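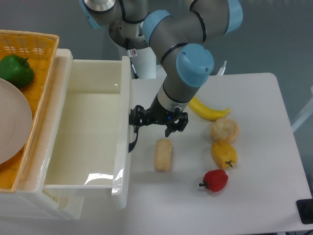
Shirin Salehi reckons I should forget a second arm until the gripper budget is sorted, and annoyingly I think she's right. I'd been all set to blow the November money on another one from Torville (so shiny!) but then I sat down and added up the boring stuff.

Spare fingers are 19 quid a pair and I want 6 pairs, because bread crumbs and peppers are not kind to them. A longer cable is 179. Then there's the sturdier table I keep going on about, and Baptista want 600 for that before delivery – ouch. The white drawers can stay, they're grand, and the banana, bun and peppers come out of the food shop.

So the arm waits. I've asked Pulis for a quote on the table too, and if theirs is cheaper I might squeeze in a second basket. Will post the figures when they reply.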